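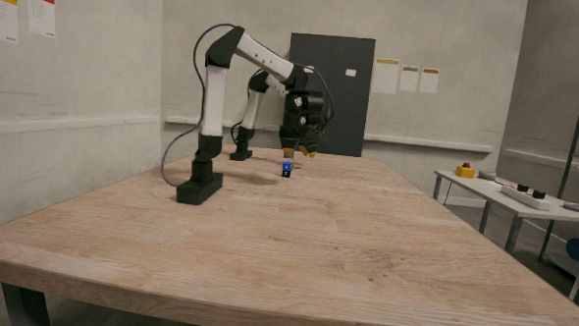
The near gripper over a two-tone block in Andum, Ludell's simulated workcell.

The Room That Agrees With Itself

A robotics company says it can grade robots without running them. The numbers match. I'm still not convinced they mean what the company wants them to mean.

Of all the things to spend a year of engineering time on, the stains on a table would not be my first choice. Yet they are in there, faint marks on the brown wood, along with scuffs on the wall, paper notices with print too small to read, and a yellow box with a red button sitting on a side table where no simulated person will ever press it. Ludell, the company behind the software, is proud of all of it. The product is called Andum, and it is a digital copy of one room with two robot arms in it.

The pitch goes like this. Robots that learn from examples are slow and expensive to test. Somebody has to put the object on the table, start the robot, watch, write down whether it worked, and put the object back. Do that enough times to say anything useful and you have used up weeks. If a copy of the room could give the same grade, you could test overnight on a rack of computers and save the real arms for the versions worth bothering with.

I have heard versions of this for as long as I have been writing about robots. What makes Ludell's worth a look is that the company went and checked, and then put the results in a report last July for anyone to pick at. So I picked.

Two numbers, very close together

The headline test used 8 tasks. Most are plain tabletop jobs: pick up a small block, stand a bottle up, move an item from one side to the other, hand something between the arms. The same control software was run through 2,000 attempts in the real room and the same number in the copy. It succeeded 1,316 times in the real one and 1,293 times in Andum.

That is 65.8 percent against 64.7 percent. It's a very good match, and it's the figure on every slide Ludell has shown since.

It is also a total, and totals are forgiving. Suppose a simulator is much too kind about blocks and much too harsh about bottles. Add the two together and the mistakes cancel out. The grade looks right and every line of the report card is wrong. This isn't some exotic worry. It's the first thing you would ask if a weather service told you it had the yearly rainfall correct.

The per-task results are in the report, in a table near the back. Four of the tasks line up well. Two are off by enough that you would notice. The last two, the bottle and the handover, are off in opposite directions, and by a lot. The real robot was far better at the bottle than its copy was, and the copy was far better at passing things between grippers than the real one has any right to expect.

Ludell's answer, given to me in writing, is that the tool is meant to rank control software, and that a constant bias on one task doesn't hurt the ranking. Fair enough, if the bias really is constant. The report tested three versions of the software. Three is not many things to put in order. You have a one in six chance of getting it right by drawing names from a hat.

Pretty is the easy part

The room does look convincing, and I think that is part of the problem. A viewer sees wood grain and a purple cable looping off an elbow joint and starts to trust the rest. But looking right matters to the robot's cameras, and being right matters to its fingers. Those are separate jobs, done by separate parts of the program.

Take the cables. In Andum they are drawn with care and, according to the report, have no weight and put no pull on the arm. On a real arm a cable tugs at the wrist in certain poses, a little, and a little is sometimes what decides whether a small object gets pinched in the middle or at its edge. Fingertip grip is handled with a single friction value for each object. The bottle gets one number from cap to base, as though plastic and printed label felt the same to a fingertip.

None of this is hidden, and I give the company credit for writing it down. I would give more if it appeared somewhere before page thirty.

The tests also start from a tidy place. One object, plenty of bare tabletop, nothing leaning on anything else. Contact between one finger and one thing is about the best case a physics engine can hope for. Piles are where they have always struggled, and there are no piles in the 8 tasks.

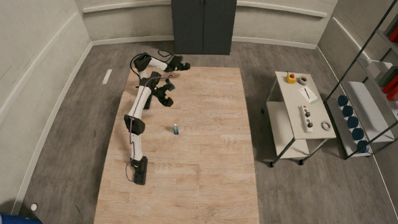 What happened in somebody else's room

A second group, at the Akbulut Institute, got hold of Andum and tried the obvious thing. They had a similar pair of arms on a table of their own. They scanned their room, followed Ludell's instructions, built their own copy, and ran a smaller set of the same tasks.

Their match was worse. The simulated success rate came out well above the real one, and it stayed above after they had fixed the lighting and measured the table again. What finally brought the two together was adjusting the friction values until the results agreed.

You can probably see the difficulty. If you need real results to tune the simulator, then you've already done the testing the simulator was supposed to replace. You may get some of that work back when the next version of the software comes along, provided the tuning still holds. The Akbulut group doesn't claim it will. Their write-up ends with a list of settings and a request that others post theirs.

I asked Ludell whether its own friction values had been set before or after the 2,000 real attempts. The reply was that they were "refined during development," using a separate batch of real trials. How big a batch, the company would not say. I asked twice.

Who is buying it

Grillico, which packs grocery orders, has signed up to try Andum on a line of its own. A spokesperson told me the company likes the idea of ruling out bad software early, and that nothing will go near a customer's order without real testing. That seems to me the sensible use. A simulator that can spot a hopeless robot is worth having, even if it can't tell a good one from a slightly better one.

The sales material aims higher. It talks about "certifying" software in simulation, and it uses the two big totals side by side to back that up. I don't think they can carry that weight. A certificate would need the per-task numbers on the front, more than three versions in the ranking, and at least one room that Ludell's own people didn't set up.

The company says a larger study is coming, with more software versions and cluttered tables. It has also agreed to publish the friction values together with the dates they were fixed. I've asked for the bottle results first.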